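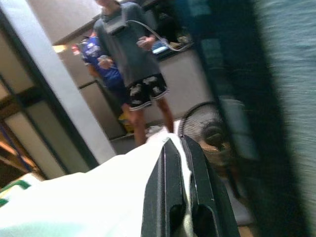

Semana de pinças cá no laboratório, e eu já sonho com pano! Passámos a tarde a comparar os dedos biselados pretos com o par mais macio que a Gratmont nos emprestou (o Lullemura, nome lindo para uma coisa que parece borracha de cozinha). A tarefa era sempre a mesma: encostar ao tecido branco, fechar, levantar, largar. Fizemos 73 tentativas com cada par. Com os biselados o pano escapou seis vezes, quase sempre nas dobras mais moles, e com os macios nem vos digo, que ainda estou a passar a folha a limpo.

O que me deu mais luta foi a câmara do punho. Nos movimentos rápidos fica tudo arrastado e o branco estoura completamente, por isso baixei a exposição e pus o braço a 70% da velocidade. A Zübeyde Kocabaş acha que devíamos era trocar de controlador e experimentar o Gökçe, que ela usou em Utville e de que fala maravilhas. Eu resisto, mas pouco – já tenho 1205 linhas de configuração no actual e custa-me deitá-las fora! Quem tiver montado um Gökçe com câmara no punho, escreva-me, por favor. Em dezembro conto como correu com toalhas.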